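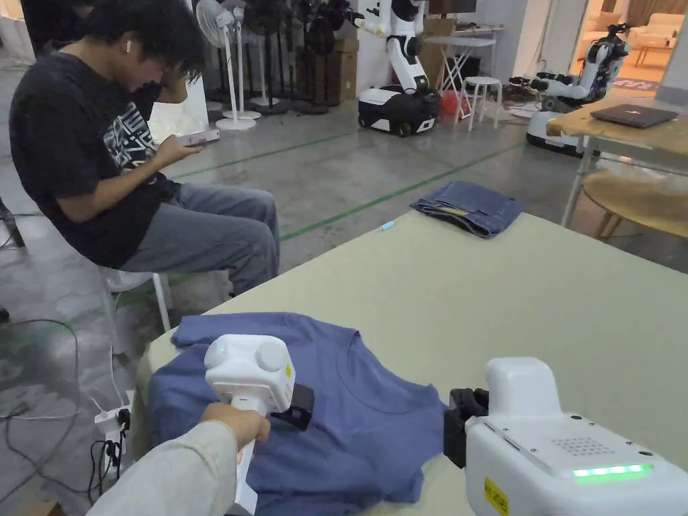
Folding Table Gallery: T-Shirts and Jeans

Filed under: Laundry and Storage
Posted 22 March 2024

The Sillari folding notes cover short-sleeved shirts and denim, the two garment types that take up most of the shelf space in our storage layout. The pages on towels and bedding are separate. Measurements are in millimeters and refer to adult sizes after a normal machine wash.

Blue T-shirt at the left edge of the table, bunched, with the crew neckline facing up. A folded pair of dark blue jeans lies farther back near the center.

Start condition: unsorted shirt

A shirt that comes out of a basket is treated as bunched until both shoulder seams and the full hem have been located. The collar is the easiest reference point to find by touch, as the ribbing is thicker than the body fabric. From the collar, work outward to one shoulder, then the other. Pulling on the sleeves to open the shirt is slower and stretches the armhole over time.

If the collar is face up and the body is gathered beneath it, pull the hem away from the collar along the table. One long pull clears most of the creases. Remaining folds near the side seams are smoothed by hand from the center outward.

Table surface

A plain, light-colored top is recommended. Dark fabric shows up clearly against it, and lint is easy to see and wipe off. Gloss finishes are a poor choice for thin jersey, which slides during the second side fold. The layout drawing assumes a top 2000 long. This leaves space for one shirt laid out flat with a finished stack beside it.

Finished items should sit at the back or at the far left, outside the sweep of the sleeves. A stack placed too near the working area gets caught by the hem on the next pull.

Jeans

Jeans are folded first in a mixed load. They are heavy, they keep their shape, and they can be moved around the table afterward without coming undone. The method is the usual one:

Close the zipper and button.
Lay one leg over the other with the seams lined up.
Tuck the point of the seat inward so that the long edge is straight.
Fold the cuffs to just below the waistband.
Fold once more, or twice for a shallow shelf.

The waistband should remain visible on the finished item. Size labels can then be checked without unfolding. Pairs with heavy stitching at the cuff are stacked in alternating directions, otherwise the pile leans.

Opening out by lifting

An alternative to the table pull is to lift the shirt clear of the surface, pinched at two points, and let the fabric hang under its own weight. Gravity takes out the loose creases. Deep creases remain, and show as diagonal lines running from the pinch points toward the middle. Moving the two points slightly farther apart reduces them. Too much tension leaves marks at the corners, most noticeably on thin cotton.

The lift can be made from the shoulders or from the hem. For the hem version the collar hangs at the bottom and meets the table first when the shirt is lowered. Lower slowly, let the collar touch, then move the hem away from it so the body lands flat.

Navy T-shirt held up across its width, neckline near the lower right. Folded blue jeans on the left side of the tabletop.
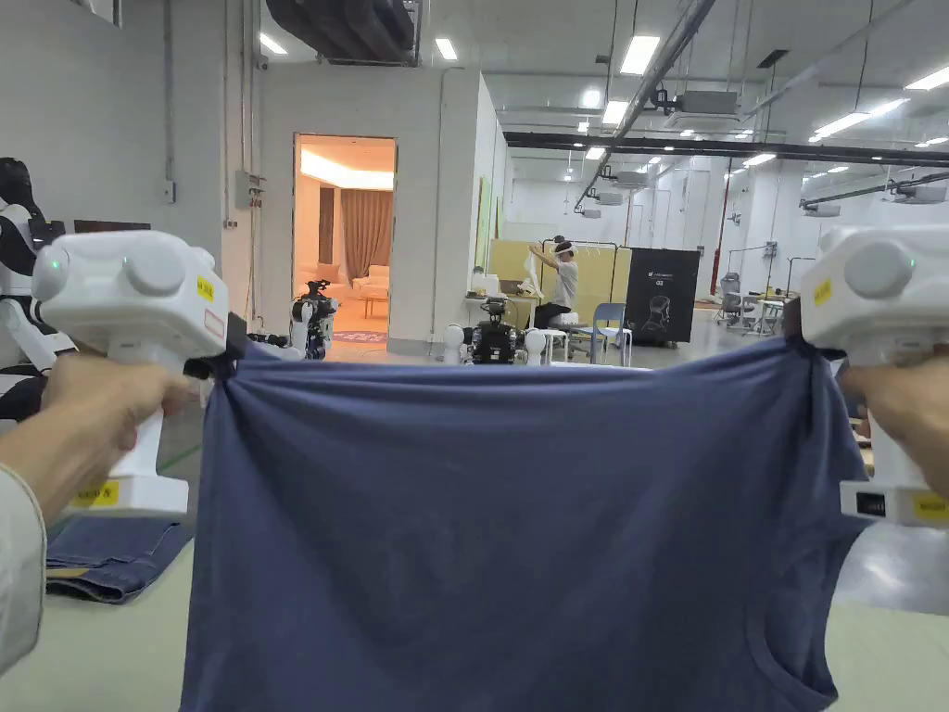
Érica Fontes: I use the hem lift for everything except V-necks. On those the point of the collar folds under when it touches down and you have to reach in and pull it out again. Shoulders are better there. Also, do you still use 330 as the folded width for shirts? Mine come out too wide for the Wolance drawers, so I have been making the side folds deeper.

Réjean Sutherland: The width is unchanged at 330. It was set for open shelves 445 deep, with the collar facing out, and I have not tried it in drawers. Deeper side folds should be fine as long as both sleeves stay inside the outer edge. Check the back of the shirt for a ridge where the two sides overlap.

Shelf reference

Total shelf run in the current drawing: 3625.
Shirts: collar outward, dark colors on the lower shelf.
Jeans: waistband outward, lower shelf only.

The shelf drawing was last revised in December. Long-sleeved shirts will get their own page.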